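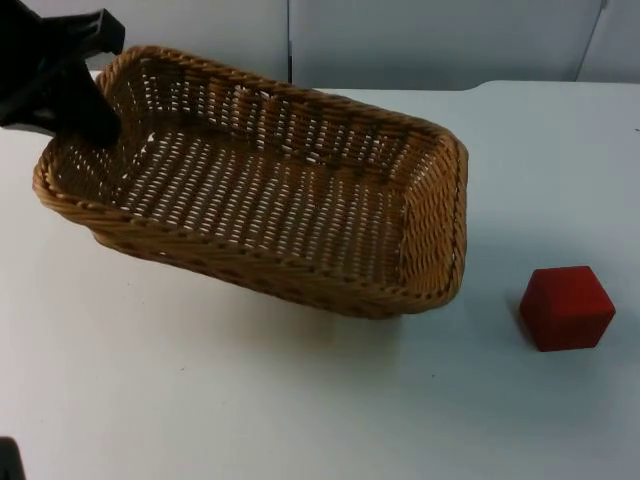 ¿Para qué sirve una cesta de mimbre alargada en una cocina pequeña? Para el pan, la fruta o los cubiertos, y también para juntar lo que suele quedar suelto sobre la mesa.

Las cestas tejidas vuelven a la Sala Idano

Enero de 2022. La Sala Idano abre esta semana una muestra dedicada a la cestería de uso doméstico, con 133 piezas prestadas por particulares y por dos talleres de la comarca. La entrada es gratuita y la exposición seguirá abierta hasta marzo.

La selección es de Gertraud Nägeli, cestera y profesora, que lleva 36 años reparando y tejiendo piezas para casas, panaderías y restaurantes. Ha dejado fuera las cestas de feria y las de adorno y se ha quedado con las de diario: paneras, bandejas con borde, costureros, cestos de ropa y cajas bajas para guardar cartas o llaves.

«Casi todo lo que hay en las mesas ha estado en una cocina», explica Nägeli. «Algunas piezas tienen manchas de café y no las hemos quitado».

La muestra ocupa las dos salas de la planta baja. En la primera están las fibras vegetales, sobre todo mimbre, ratán y castaño. La segunda se reserva a las fibras sintéticas que imitan el ratán, cada vez más corrientes en hostelería porque se lavan con agua y jabón. El taller Bouchard ha cedido para esta parte varias paneras rectangulares de borde trenzado y fondo calado, un modelo que fabrica para comedores de hotel.

Nägeli no es partidaria de enfrentar unas con otras. La fibra natural, dice, se repara mejor y envejece bien si no pasa mucho tiempo húmeda. La sintética aguanta el fregadero, pero cuando se parte una hebra es difícil sustituirla sin que se note — ella misma ha devuelto más de un encargo por ese motivo.

El borde es la parte que más atención recibe en los paneles. Es también la que primero se estropea, por la costumbre de levantar la cesta cargada de una sola esquina. En una mesa aparte se muestran nueve remates distintos, del cordón sencillo a la trenza gruesa, con las herramientas que se emplean en cada uno.

La sala ha editado además una hoja con consejos de cuidado. Recomienda limpiar el trenzado con un cepillo seco, pasar un paño apenas húmedo por el interior y dejar la pieza a la sombra, nunca sobre un radiador. Para el pan aconseja un paño de algodón en el fondo, que recoge las migas y se lava aparte.

Habrá dos talleres de iniciación, ambos por la tarde, en los que cada participante tejerá una panera pequeña. El material lo pone la cooperativa Broltero y está incluido en la inscripción. Las plazas se piden en el mostrador de la sala o por teléfono, y no se admiten menores de 12 años sin acompañante.

El catálogo, impreso por Nultton, tiene 100 páginas y recoge dibujos de los principales tipos de trenzado. Se vende en la entrada. La sala cierra a mediodía y vuelve a abrir a las cinco.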